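Last updated December 28, 2024

I get asked a lot whether a machine can take over packing in a small shop yet. I run the packing bench at Usamik, where we ship replacement power cords and adapters, and I've followed this pretty closely since June. Short thread.

Short answer: parts of it, slowly, with a person nearby.

The easy part is moving boxes. A box is stiff and it stays the shape you left it. Arms have been good at that for years, and if all we shipped was sealed cartons I'd have a different job by now.

Tape is harder. Finding the loose end of a roll takes me a second with a fingernail. I have not seen a two-finger gripper do it on a roll it hadn't been handed ready to go. The demos start with a tab already folded over.

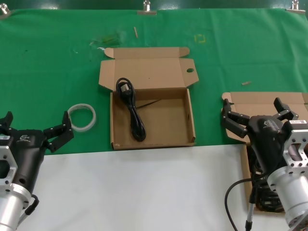
Cables are the real test for our kind of work. A cord doesn't hold still. You grab one part and the rest goes somewhere else, and then the plug hangs over the side and the lid won't close. What you want is a tight loop that sits down in the box with the plug end on top of the coil, like the one in the middle box. Half the floor is still free there, enough for a folded instruction sheet. The lid is the next problem, with those small tuck flaps at the corners. Both have to go in, and cardboard bends if you push it slightly wrong.

For comparison, Anisa Simanjuntak is our fastest packer. She takes 17 seconds from loose cord to closed lid. The best arm time I've been quoted by anyone selling one is 49, and that was with the cord already coiled and tied.

Slow is fine, by the way. Something that takes 49 seconds and runs through the night would still be useful to us. We did 455 cords in our biggest week this year. What I can't use is something that needs a person standing there to fix every tenth box.

Faizal Oei asked about laundry and dishes. Same answer from what I've read. Plates are closer than shirts. Anything soft or floppy is behind anything hard.

Bjarke Østergaard thinks we'd get further by changing the box. Wider opening, no tuck flaps, a sticker in place of tape. He may be right. Our supplier wants a bigger order than we can store before they'll cut a new shape.

So for 2025 we're hiring one more person and buying a better tape dispenser. I'll look at arms again in June.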